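Murngate Household Store: fit-out and cataloguing
Progress report to the Abbasi Fund
Prepared by Ya-wen Tam, 19th July

1. Position against plan

Work on the sorting room is complete apart from the items in section 4. The lending catalogue for small household goods is under way. Spending to date is within the agreed budget and no transfer between headings is requested.

2. Work surfaces

The grant covered a plain white surface for checking small goods before they are shelved. A plain finish was specified so that chips, loose lids and marked labels show up. Jars and pots are handled upright and placed with the label facing the person entering the record. Where the label carries only a pattern, the pattern is recorded in the description field and the contents field is left blank. 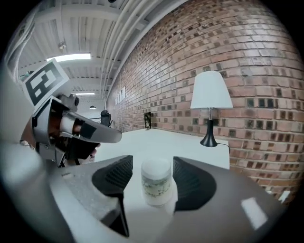

Fig. 1. White jar with pale lid and patterned label, at the white table by the brick wall.

The catalogue now has 12 categories, up from the 3 in the original proposal. The increase follows the Festham stock list, which separates lighting from tableware and both from toiletries. Khalil Abu Hammour has moved the earlier records across. Two categories (candles and clocks) overlap with others and will be merged.

3. Mixed sets

Larger goods are laid out on a white board on the plank floor. Items are placed towards the corners, leaving the middle clear for the piece being dealt with. Lamps are kept upright on their bases with the cord led off the side of the board. Tumblers and other tall pieces go at the opposite corner from any lamp. 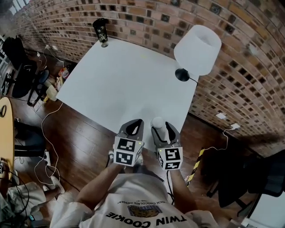
Fig. 2. White board on the floor with black patterned tumbler and table lamp at the far corners.

The layout takes up more floor than a shelf trolley would. It has been kept for this period as it allows a whole set to be compared with its record at one time. A change to trolleys would need a wider door to the store.

4. Outstanding

Lamp records: the shade and base are still entered as separate items. To be joined under one number.
Shelf labels: proof received from Viritz, print size too small, returned for correction.
Written procedure for the board layout: draft with Khalil Abu Hammour.

5. Next period

The second payment is due in October on receipt of the full catalogue. We ask that the Fund confirm in writing whether the catalogue should be sent as a printed list or as a spreadsheet.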